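Packing bench tips for the Ullavico arm kit

These notes are for small workshops and back-room packing benches using the Ullavico kit to put mixed items into cardboard boxes. We have had ours since May, bought through Haslam on the monthly hire plan, and most of what follows came from getting things wrong first. The arm is good at the dull part of the job. It is poor at coping with a messy bench, so most of these tips are about the bench.

Setting out the bins

Use small open bins, one kind of item in each, and keep them in the same order every time. Ours stand side by side along the near edge where a person can refill them without leaning across the arm. Deep bins are a nuisance. The gripper bracket is wide for its length and will catch on a tall rim.

If the bench is not deep enough for the bins and the box together, add a piece of board at the front and clamp it from underneath. Any offcut of strand board will do if it is flat. Check it with a spirit level, then push down hard on the outer corner. If it dips, add another clamp before you teach any positions.

Mark the bin positions with a pencil line or low tacks. Tape lifts after a week or two and the bins creep with it.

Filling the bins

Flat, floppy things such as disposable masks should be stacked with the loops all trailing the same way. If loops hang over the top of the pile, the gripper picks up two or three at a time. Square up the stack with the side of your hand each time you top it up.

Tubes roll. Do not fill a bin of tubes and pouches to the top, as the ones underneath cannot be reached until the ones on top have gone. A thin layer, topped up more often, gives fewer missed picks. Packaged tubes are easier than loose ones. If you have a choice from your supplier, ask for them in sleeves or pouches.

Clear plastic is the hardest thing on the bench. The Jurilo camera add-on copes with it better in even light, so move any lamp that throws a bright spot on the bins.

Box blanks

Lay the blank out flat and look it over before folding. Crushed tabs and half-punched holes are much easier to spot at this stage. Press out any waste card left in the holes and put it straight in the recycling, or it will end up inside a box.

Run a thumbnail or the back of a table knife down the main fold before you make it up. It takes a few seconds and the sides then stand square.

Store blanks flat and indoors. Ours picked up a curl in the lean-to and were no good until they had spent two days under a sheet of plywood.

Cables

Leave a loose loop at each joint and then move the arm by hand through its whole reach before you fix anything. Use hook-and-loop straps and avoid cable ties, which cut in. Cables on the floor should go away from the side where you stand.

Teaching positions

Start above the bin, well clear of the rim, and save that point first. Come down slowly to the pick height and save again. Have the arm go back to the upper point after every pick. It adds a little time to the cycle and saves a lot of knocked bins.

Run the new routine at 30 per cent speed for the first box. Keep a hand near the stop button and keep sleeves and lanyards out of the way.

Cleaning

Slatted aluminium tops collect card dust in the grooves. A stiff paintbrush shifts it, followed by a vacuum with the narrow nozzle. Wipe bins with warm soapy water and dry them fully before anything wrapped in paper goes back in.

What it costs

Hire is £244 a month with the basic gripper. The Skustetmont bench frame is a further £509 to buy, and you can do without it if you already have a solid table. Setting up a new box took us around 60 minutes at first and is quicker now. The printed manual is thin on gripper settings, but the phone line has been helpful, mornings especially.

Is it worth having? For the same few boxes week after week, yes. If your orders change daily, a person and a long table will still be quicker. Haslam will take the kit back with a month's notice, so a short trial is possible. Keep the shipping case.

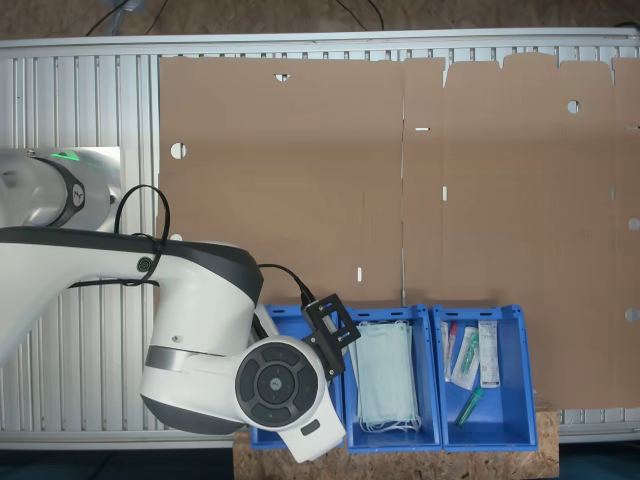 Bins along the front edge, box blank laid flat behind them.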